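Follach Sports Broadcast Archive
Progress Report to the Turunen Fund
2 August 2026

This report covers the second period of the grant for preserving and cataloging local radio and television coverage of college football. Work is on schedule in two of the three areas funded.

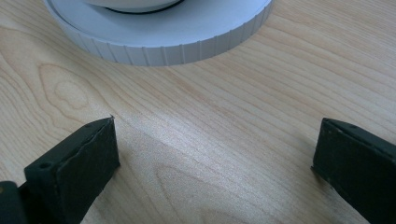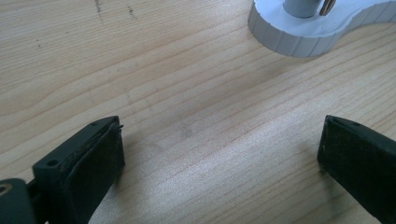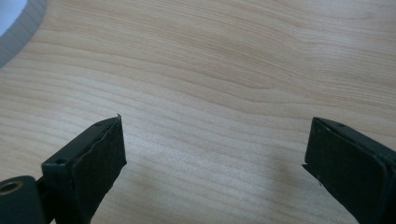

Tabletop with pale wood grain, all three views.

1. Transfer of recordings

The archive holds 1,064 game recordings on reel and cassette. Of these, 355 have now been transferred to digital files and checked against the original labels. The Soren collection, which consists mainly of radio play-by-play, was given priority at the Fund's request. A further 30 tapes were set aside for outside treatment -- most of them show binder damage -- and will be reported on separately.

2. Cataloging

Each transferred game is entered with the teams, the final score, the station and the names of the announcers where these can be confirmed. Halftime programs and postgame interviews are listed as separate items. Several labels gave the wrong opponent, and these entries have been corrected from printed schedules.

3. Public access

This area is behind schedule. The listening station at the Kandine branch library was to open before the season began. The rights agreement with one former station owner is still unsigned, and the opening has been moved to the end of August. Visitors will be able to hear complete broadcasts on site, in sessions of 60 minutes. Online access remains outside the current grant.

4. Budget

Spending on transfer equipment is complete and within the approved amount. Staff costs are slightly under plan, owing to a position that was filled later than expected. The archive asks permission to move the unspent portion to tape treatment -- a revised budget sheet is attached for the Fund's approval.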